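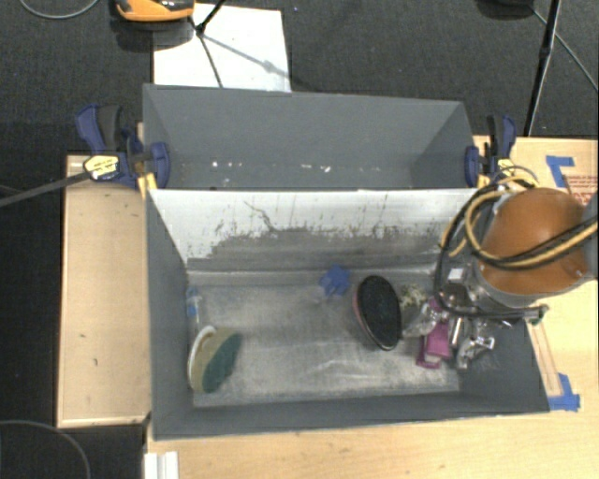 Do you have to watch the first season of Narkivbridge before starting the second?
You should, because season two picks up in the same hour the first one stops, and the show never recaps a thing. It's only eight episodes, so you can get through it in a weekend.

I've been asked that so many times since my last post that I figured I'd put it at the top! Now, on to the finale, which I have watched twice already (the second time with the subtitles on, and I caught so much more of the mumbling in the harbor office).

First, the letter. I was sure Widmer had burned it back in episode 4, and I told everybody so, and I was completely wrong. Having it turn up in the lining of the coat was so good that I yelled at the TV and woke up the dog. Go back and look at how she holds that coat on the ferry. She won't let the porter take it! It was right there in front of us.

Then there's Svetozár Jelínek as the old bridge keeper. I hadn't seen him in anything before this, and he gets maybe two pages of dialogue all season, but that long supper with the inspector had me leaning forward the whole time. Please give this man more to do next year. I'd watch a whole episode of him fixing the signal lamp.

A few of you wrote in to say the middle dragged, and okay, episode five is slow. I liked the Narberg flashbacks more than most people seem to, mainly for the music, but I do wish they'd split them up. Twenty straight minutes of the brothers arguing over the mill is a lot, even for me.

The thing I can't stop thinking about is the number on the ledger. Page 159 is torn out, and the room key in the very last shot also says 159. Somebody in my comments thinks it's the amount of the original debt, but the debt was 500 in the pilot and 2,000 by the trial, so I don't see how that works. My bet is the hotel. We still haven't been upstairs, and that door gets a lot of screen time for a door.

Season three is supposed to start shooting in July. Until then I'm going to try Satinero, which my sister keeps pushing on me. It's a heist show with subtitles and a lot of yelling, so it sounds right up my alley. I'm two episodes in and already suspicious of the dentist.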